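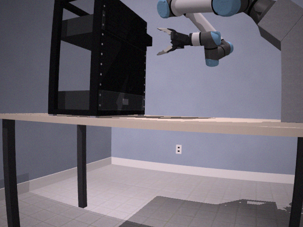

Zarko's simulated test cell: the arm, the table and the rack it kept hitting.

Nabila Harahap would like it known that no hardware was harmed. The rack her robot arm drove its fingers into, again and again over one long night in May, exists only as geometry on a server, and so does the arm.

"It was the cheapest crash I've ever been responsible for," she says. "I still felt sick."

Harahap runs simulation at Zarko, which writes control software for robots that will one day service equipment racks without anyone standing next to them. Before a new version gets near a real arm, it has to get through 3,000 simulated approaches: come in over the table, open the gripper, stop short of the rack. She started the batch before dinner and went home. By 6 a.m. the summary page said everything had passed.

"I was thrilled for as long as it takes to drink half a coffee," she says. Then she opened a few of the replays, a habit her coworkers regard as a personality problem. In one of them a finger slid straight through the side of the rack and came out again, unbothered.

She went looking for more and found 614. In every one, the gripper had touched or entered the rack, and in every one the checker had written "clear."

The cause was dull, as causes tend to be. Someone had swapped in a more detailed rack model, with proper screw holes down the edges, and the shape used for collision checks hadn't been updated to match. It was about 2 inches too narrow. The arm was politely avoiding a rack that no longer existed.

"Who was the someone?" I ask.

"I was hoping you'd skip that," Harahap says. 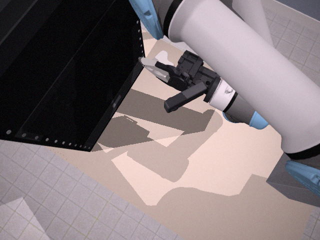 An approach seen from above, with the gripper open beside the rack.

Melati Gunawan, who handles safety reviews at the company, is less amused by the story than her colleague, though she does tell it at parties. What bothers her is the green page.

"A crash I can work with," she says. "A crash comes with a log. What we had was a report congratulating us."

Her fix was to stop letting one model vouch for itself. Each batch now includes several approaches that are meant to hit the rack, and if the checker lets any of them through, the whole run is thrown out. The engineers call these the kamikazes. Gunawan's paperwork calls them negative controls, and she has asked people to use the paperwork's name, with no success so far.

There was also a disagreement over whether to log the night as an incident. Harahap argued that a safety form with a box for "injured parties" was a bit much for a drawing of a table. Gunawan made her fill it in anyway. Under "damage" she wrote "pride."

"I sent it back," Gunawan says. "She had to put 'none.'"

The corrected batch ran the following week. Harahap stayed up and watched the replays until her eyes gave out, then slept on the office couch. The summary page was green again in the morning, and she went through the replays anyway.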